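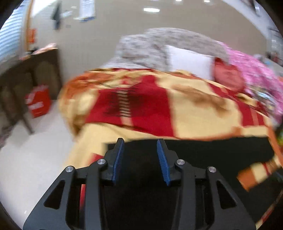 How many layers does a bed need in a rented room?
Two, a sheet and one decent blanket, whatever the bedding shops would like you to think.

I've been sleeping in let rooms in Zultadstead and Gornell since February, and every one has come with more cloth than I could use. The adverts call it "cosy". I call it extra washing. My last landlord in Gornell wanted 40 a month on top for "linen service", and I never saw any sign of the service.

The back bedroom
Red and yellow blanket over most of the bed, with orange and brown swirls in the pattern. I doubt anyone chose it to go with the grey and white comforter bunched up at the head. One white pillow. The pink floral on the right is a third opinion.

On blankets in general
Climona sells a "four season" set that is meant to replace the lot. I remain to be convinced. My own cost 38 at Varela market and has done every season so far, including the cold ones.

More rooms when I've moved again. Posted 28/08/2018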